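Flurina Tanner
Sillgate shared workshop, bay 9

1/
Progress report on the laundry robot, for the four of you who asked and the rest of you who muted me in February.

2/
Short version: it has two arms, it has opinions, and I still fold my own shirts.

3/
Slightly longer version. The goal hasn't changed. Garment goes on table, two arms pick it up by sensible places, garment ends up folded. My nephew can do this. He charges me in biscuits.

4/
The frame is done and I'm calling it done, so please don't send me any more links to better frames. Aluminium rail along the front, both bases bolted down, pale grey walls on three sides so the vision software stops trying to fold the drill press.

5/
Yes, the tabletop has a wood pattern. Yes, plain would be easier on the software. Yaowalak had it left over from her kitchen and the price was a coffee.

6/
Cable management, a saga. I bought purple cable so I could see it at a glance. I can see it at a glance. It loops up each arm and then dangles off the front of the table like the thing's being fed by drip. Proper clips are on the list. The list is long.

7/
The little connector boards are still hanging under the bases too. Sombat has walked past and sighed at them. I've told him they're in their final position, spiritually.

8/
Sunday's job was the big cream thing. Long, floppy, no stiff bits anywhere, the garment equivalent of a cooked noodle. Towels are easy. Towels want to be rectangles.

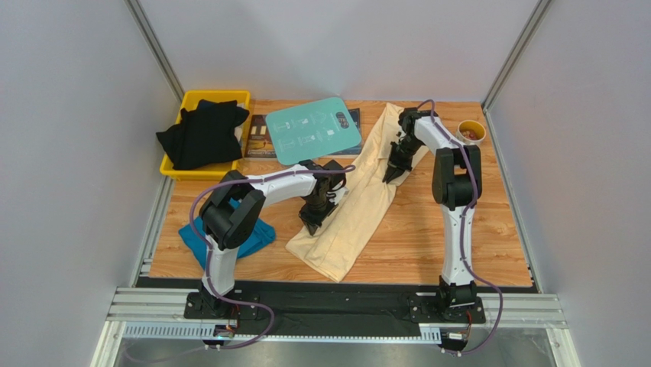

9/
WHAT I'VE LEARNED SO FAR
(a heading, because Mireille says my threads have no structure)

10/
Lesson the first: two grippers can disagree. Left goes for one bit of fabric, right goes for another, and if the timing's off by a hair you've built a very slow tug-of-war. I added a wait so each arm checks where the other one is before it closes. Much better manners.

11/
Lesson the second: dark cloth is a pain. Under our lights a black T-shirt has no edges at all as far as the software's concerned. It sees a hole in the table. I've been leaving the black stuff in the yellow bin until I'm feeling stronger.

12/
Lesson the third: slow everything down. I had the speed up at first as I wanted a good video. The good video is of a sock leaving the building.

13/
Lesson the fourth: label your test runs. I'm on number 529 and the first lot are all called "try again", "try again 2" and one that's just a swear word. Guess which one has the settings I need.

14/
To the person asking what it's cost: 3000 dollars, spread over long enough that I can pretend it was a gym membership. The arms were second-hand and make up nearly all of it.

15/
To the other person asking how long a fold takes: 19 minutes for a hand towel, on a good day, with me standing there saying "come on, mate". I could do it in the time it takes to type this.

16/
Yupin reckons I should enter it in the workshop's open day. I reckon the open day should come with low expectations and a sausage.

17/
Next up: softer fingertips. The ones on there now grip well but they'll grab two layers when I want one. I've got some rubbery sheet to try and a tube of glue that claims to stick anything to anything, so expect a post about me being attached to the bench.

18/
After that, sleeves. I've been putting off sleeves. If anyone's got a decent way of working out which bit is the cuff when the whole thing's in a heap, my replies are open.

19/
Right, the kettle's on and there's a teal cloth that needs another go. Will post again when I've bought those clips.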